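Chapter 4
Handoffs and Queues

A process is a chain of tasks joined by handoffs. Most delay builds up at the handoffs, where work waits for the next person to pick it up.

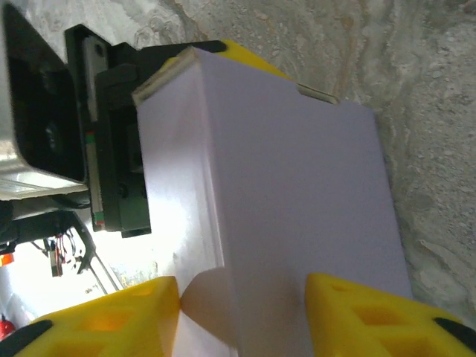
4.1 Measuring Wait Time

Wait time runs from the end of one task to the start of the next. At Fletevell, an order passes through 5 tasks and 4 handoffs. 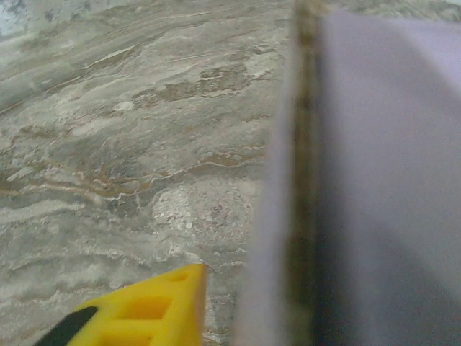
Record both times for every order. A log of 1760 orders is large enough to compare handoffs by month.

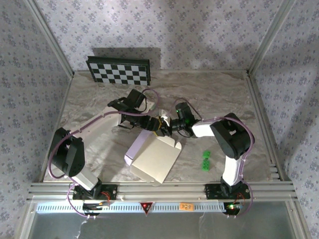 Sort the handoffs by median wait and begin with the longest. Section 4.2 applies the method to the Sandton office, where 2 teams share one queue.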